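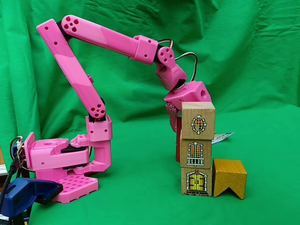 Yeoman 그리퍼 키트 사용기: 출력형 소형 암에서 원목 블록 쌓기

작성일 2019년 2월 1일

평가 대상은 Brostunum이 배포하는 소형 암용 그리퍼 키트 Yeoman이다. 비교 대상으로 같은 암에 Grandstead의 평행 그리퍼를 달았고, 컨트롤러는 두 경우 모두 Flodumel 보드를 사용했다. 암은 분홍색 필라멘트로 출력한 링크에 버스형 서보를 결합한 구조이며, 그리퍼를 바꾸는 동안 암 쪽 부품은 교체하지 않았다. 시험 과제는 정육면체에 가까운 원목 블록을 집어서 쌓는 작업 하나로 한정했다. 천이나 병처럼 형상이 다른 물체는 다루지 않았으므로 그 용도로 구매를 검토하는 경우에는 참고 가치가 낮다.

구성품과 조립

Yeoman 키트에는 서보 한 개, 나사 세트, 연결 케이블, 출력용 파일이 들어 있다. 출력물은 포함되지 않는다. 그리퍼 하우징과 핑거를 직접 출력하는 데 8시간이 걸렸다. 하우징은 서포트를 많이 요구하는 형상이고, 원통형 보어 안쪽의 서포트를 제거하는 작업이 까다롭다. 보어 내면이 거칠게 남으면 축이 뻑뻑해진다. 사포로 내면을 다듬은 뒤에는 손으로 돌렸을 때 걸리는 구간이 없어졌다.

조립 설명서는 영문 PDF 한 부로, 그림은 충분하지만 나사 길이 표기가 본문과 부품표에서 서로 다르다. 핑거 고정용 나사에 긴 것을 쓰면 끝이 반대편으로 튀어나와 물체에 닿는다. 부품표 쪽이 맞다. 처음 조립할 때 본문을 따랐다가 핑거를 다시 분해했다.

서보 혼의 원점 맞춤은 조립 전에 끝내야 한다. 설명서에서는 이 순서가 조립 이후로 되어 있는데, 그대로 하면 핑거가 닫히는 방향으로 가동 범위가 부족해진다. Flodumel 설정 도구에서 서보를 중앙값으로 보낸 다음 혼을 끼우는 순서를 권한다.

Grandstead 제품은 완조립 상태로 온다. 손목 플랜지의 구멍 배열이 이 암과 맞지 않아 어댑터를 하나 출력해야 했으나, 그 외의 작업은 케이블 연결뿐이었다. 조립 편의성만 보면 비교가 되지 않는다. 다만 분해가 사실상 불가능한 구조라서 내부 기어에 문제가 생기면 본체 전체를 교체해야 한다.

시험 환경

암의 베이스는 격자형으로 구멍이 뚫린 사각 플레이트 위에 올렸다. 배경과 바닥에는 녹색 천을 깔았다. 카메라로 블록 위치를 추정할 때 배경 분리를 단순하게 하려는 목적이고, 그 점에서는 문제가 없었다. 대신 천이 바닥면으로서는 좋은 조건이 아니다. 블록을 누르면서 내려놓으면 천이 조금 밀리고, 그 위의 블록도 같이 밀린다. 단단한 판을 쓰면 아래에 적은 위치 오차 가운데 일부는 줄어들 것으로 본다.

블록은 한쪽 면에 문과 창문 그림이 인쇄된 원목 완구 세트를 썼다. 표면은 나뭇결이 있고 도장이 없는 면과 인쇄된 면의 마찰이 다르다. 적색 블록과, 밑면에 삼각 홈이 파인 황색 블록도 같은 작업 영역에 두었다. 황색 블록은 쌓기 대상에 넣지 않고 장애물로만 사용했다.

시험 기간은 7일이고, 두 그리퍼를 합한 누적 파지 횟수는 2,150회이다. 그리퍼 교체는 매일 한 번으로 하고, 하루의 앞뒤 순서를 번갈아 바꾸었다. 운용과 기록은 Irina Grecu가 맡았고 카메라 보정과 좌표 변환은 Margareta Ene가 담당했다.

파지 성능

블록이 핑거 사이에 정렬되어 들어온 경우에는 두 제품의 차이를 구분하기 어렵다. 차이는 블록이 수직축을 기준으로 틀어져 있을 때 나타난다. Grandstead는 양쪽 면이 평행으로 닫히면서 블록을 돌려 맞추는 동작이 생긴다. Yeoman은 한쪽 핑거가 고정에 가깝고 반대쪽이 움직이는 방식이라 블록이 고정 핑거 쪽으로 밀린 뒤에 잡힌다. 파지 자체는 되지만 잡힌 위치가 명령 위치와 달라진다. 이 오차는 방향이 일정해서 소프트웨어로 보정할 수 있고, 실제로 보정값을 넣은 뒤에 개선되었다. 키트에 포함된 예제 코드에는 보정 항목이 없다.

파지력은 Yeoman이 충분한 편이다. 원목 블록 정도의 질량에서는 서보 전류 제한을 낮게 설정해도 떨어뜨리지 않는다. 설정을 높이면 핑거가 휘기 시작한다. 핑거의 사각 절개부 주변이 가장 먼저 변형되는데, 무게를 줄이려는 설계로 보이지만 이 부위는 막아서 출력하는 편이 낫다. 배포 파일에 STEP 형식이 들어 있어 수정은 어렵지 않다.

핑거 안쪽 면은 출력 상태 그대로여서 미끄럽다. 인쇄된 면을 잡을 때 특히 그렇다. 얇은 고무 시트를 붙인 상태로도 일부 시험을 진행했고, 이쪽이 확실히 안정적이다. Grandstead는 고무 패드가 기본으로 장착되어 있다. 가격 차이를 생각해도 패드 한 쌍은 Yeoman에도 들어 있어야 한다.

내려놓기

쌓기 과제에서 어려운 쪽은 집는 동작보다 놓는 동작이다. 삼단으로 쌓을 때 맨 위 블록이 옆으로 치우치거나 기울어 놓이는 일이 두 그리퍼 모두에서 관찰되었다. 원인은 그리퍼별로 다르다.

Yeoman의 경우 핑거가 열리는 순간 고정 핑거가 블록 옆면에 붙어 있기 때문에, 암이 상승하면서 블록을 끌어올리는 힘이 남는다. 열림 명령 뒤에 핑거 반대 방향으로 조금 물러나는 경로를 추가하면 이 현상은 줄어든다. 또 하우징의 부피가 커서 블록 바로 위까지 내려온다. 핑거 길이에 비해 하우징 하단의 여유가 작고, 하강 깊이가 조금만 과해도 하우징 아래 모서리가 블록 위쪽 모서리에 닿는다. 핑거를 더 길게 출력하는 방법이 있으나 그만큼 휨이 커진다. 절개부를 막고 길이를 조금 늘린 수정본이 현재로서는 가장 쓸 만했다.

Grandstead는 양쪽이 동시에 열리므로 끌림이 적다. 대신 본체가 무겁다. 어댑터를 포함한 질량이 440 g이고, 암을 멀리 뻗은 자세에서는 어깨와 팔꿈치 관절이 눈에 띄게 처진다. 처짐을 자세별로 보정하지 않으면 높은 단으로 갈수록 블록을 위에서 누르게 된다. 출력형 링크에 이 질량을 거는 것은 권하지 않는다. 금속 링크를 쓰는 암이라면 평가가 달라질 수 있다.

배선

Yeoman의 서보 케이블은 손목 관절 위로 고리를 그리며 지나가도록 되어 있다. 손목을 크게 꺾는 자세에서도 장력이 걸리지 않는 점은 장점이다. 반면 고정 지점이 없어서 케이블 다발이 손목 옆으로 빠져나온다. 시험 중 케이블이 쌓아 둔 블록을 건드린 사례가 있었고, 이 회차는 실패로 기록했다. 손목 측면의 빈 구멍을 이용해 케이블 타이로 묶는 것으로 해결했다. 타이를 너무 조이면 손목 회전이 제한되므로 고리의 크기는 남겨 두어야 한다.

베이스 쪽 배선도 정리가 필요하다. 커넥터가 뒤쪽으로 나오는데 커버가 없다. 암을 옮길 때마다 접촉을 확인하는 것이 좋다.

컨트롤러

Flodumel 보드는 버스형 서보를 직렬로 연결하는 단순한 제품이다. 위치, 전류, 온도 값을 읽을 수 있고 전류 값을 이용하면 파지 여부를 판정할 수 있다. Yeoman에서는 이 판정이 잘 맞는다. 빈손으로 닫혔을 때와 블록을 잡았을 때의 전류 차이가 뚜렷하다. Grandstead는 자체 기판을 거쳐 신호를 받는 구조여서 전류 값을 직접 읽지 못하고, 완료 신호만 돌아온다. 블록을 놓친 경우에도 완료로 표시되기 때문에 파지 확인은 카메라로 따로 해야 했다.

통신 오류는 서보 ID를 중복 설정했을 때를 제외하면 발생하지 않았다. 설정 도구는 윈도우 전용이다. 리눅스에서는 파이썬 라이브러리로 같은 항목을 바꿀 수 있으나 문서가 함수 목록 수준에 그친다. 전원 투입 직후 서보가 이전 목표 위치로 빠르게 움직이는 동작은 기본값에서 꺼 두어야 할 기능이다. 처음 켤 때는 작업 영역을 비우고 토크를 끈 상태로 시작하기 바란다.

내구성

시험 종료 후 Yeoman을 분해해 확인했다. 서보 기어에는 마모 흔적이 없었고, 핑거를 고정하는 나사 가운데 하나가 풀려 있었다. 플라스틱에 직접 체결하는 방식이라 분해와 조립을 반복하면 나사산이 약해진다. 인서트 너트를 넣을 수 있도록 구멍 지름을 바꾼 파일이 배포 페이지에 추가되어 있으나, 시험에 사용한 것은 그 이전 판이다. Grandstead는 외관상 변화가 없고 유격도 늘지 않았다. 내부는 확인하지 못했다.

정리

출력형 암에 달아 가벼운 블록류를 다루는 용도라면 Yeoman을 고르겠다. 가볍고, 전류로 파지 판정이 되며, 부서진 부품을 다시 출력할 수 있다. 구매 후 핑거 수정, 고무 시트 부착, 케이블 고정까지는 사용자가 해야 하고, 이 작업을 할 시간이 없다면 적합한 제품이 아니다. Grandstead는 파지 위치의 재현성이 더 좋지만 암의 강성이 받쳐 주어야 한다.

수정한 핑거 파일과 내려놓기 경로 설정값은 Irina Grecu가 정리하고 있다. 인서트 너트 판으로 다시 출력한 그리퍼는 바닥을 단단한 판으로 바꾼 조건에서 같은 과제로 시험할 예정이다.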